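About Us

Buddale is a small automation workshop. We set up robot arms for handling jobs that are usually done by hand: taking goods out of boxes, sorting small parts into bins, packing orders. Most of our customers are small manufacturers and warehouses that have never owned a robot before. Many of them first met us at an open day, so this page says a good deal about those.

How we started

The company began with one arm and one customer, Donati, a maker of door fittings. Donati had people picking hinges and screws out of mixed trays for most of a shift and wanted to know if a machine could take over part of it. It took us 7 months to get something they were willing to keep. The first version dropped too many screws. The second was reliable but slower than a person, and they kept it anyway because it could run in the evening.

That job taught us how we like to work. We ask for the customer's own parts before we quote a price. We try them on a table in our shop, and if the robot can't handle them, we say so. Today there are 11 of us, split between mechanical work, software, and installation.

Open days

We hold an open day in June and another in October. The doors open at 9 in the morning and the last demonstration starts at 3 in the afternoon. Admission is free, but please sign up ahead of time, as we keep the groups small enough for everyone to stand near a table and hear.

A visit takes a little under two hours. It starts with coffee and a short talk on what we do and what it tends to cost. After that the group moves to the work tables. We run the same handling job several times with the items placed differently each time, so visitors can see how the arm deals with a change. Picks do fail during demonstrations. When one does, we leave it in and let people watch what the software does next. 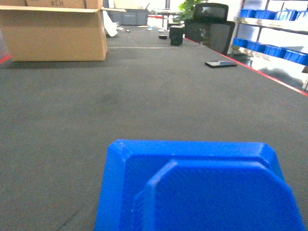
The second part of the visit is for your own items. You are welcome to bring up to five things from your workplace, each small enough to hold in one hand. Boxes, pouches, bottles and molded parts are all fine. Please don't bring liquids in open containers, anything with a blade, or food that isn't wrapped. We can't promise a successful pick on the day, but you will get a fair idea of what is easy and what is hard. Soft bags and shiny surfaces are usually the hard ones.

Operators are as welcome as managers. They often ask the most useful questions, such as how to clear a jam or how long it takes to change over to a new product. School and college groups can come too, by arrangement, and we shorten the talk for them.

What we make

Our main product is Flurkora, the software that plans each pick and decides what to do when one goes wrong. It runs on the arms we install, and customers can teach it a new item without calling us. We also build gripper fingers to order and change them when the product changes.

One of our longer projects was for Clevamix, which packs dry baking mixes. Their line handles almost 2000 pouches a day, and the pouches slump in a different way every time. We tested 300 of them in our shop before anything was installed. Two people from their packing team came over for the tests and later trained the rest of the shift.

Working with us

If you have a job in mind, send us a short description and a few photos of the items. A phone video of someone doing the work by hand is even better. We will tell you whether it is worth sending samples. Sample testing is free for the first batch, and we return everything you send us.

To visit on an open day, use the sign-up form on the contact page and tell us how many people are coming. There is parking behind the building, and the entrance and work tables are all on the ground floor. Closed shoes are required in the workshop.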